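Leave the Office Plant Where It Is

Every December somebody decides the entrance needs a clear-out. The plant goes first. Always the plant. It gets shoved in a stairwell, and by March there's a pot of dry soil and a brown stick and everyone is very sorry.

I think the tall plant by the door is the best thing in most offices. Better than the sofa. Better than the framed values. Glass, gray tile, a keypad, a dark shiny wall – that's what you walk into in the morning, and none of it is alive. 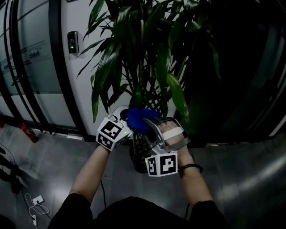
Gifty Bawa
Columnist, workplaces and interiors

Look at those long glossy leaves against a white wall panel. Take them away and what's left is hard surfaces and a keypad reader. You'd wait there for a meeting and feel like a parcel.

The case against is always money. Comeck, where I used to work, paid 430 a year for somebody to come and water things. Then it spent 2,000 on a lobby screen that showed the weather. We had a window!

And yes, leaves get dusty. So wipe them. A cloth, plain water, hold the leaf from underneath so it doesnt snap. It takes 7 minutes and you can do it while the coffee runs. Same with the floor round the pot – pick up what's lying about, put the fire extinguisher back on its bracket if it has one, done. Tidying an entrance shouldn't mean emptying it.

Seidu Bonsu at Wiltov disagrees with me, says plants belong at desks, where people can acutally enjoy them. Fine, have both. But the one by the door is for everybody, including the person who only came to drop off an envelope. Keep it. Water it before the holidays, too.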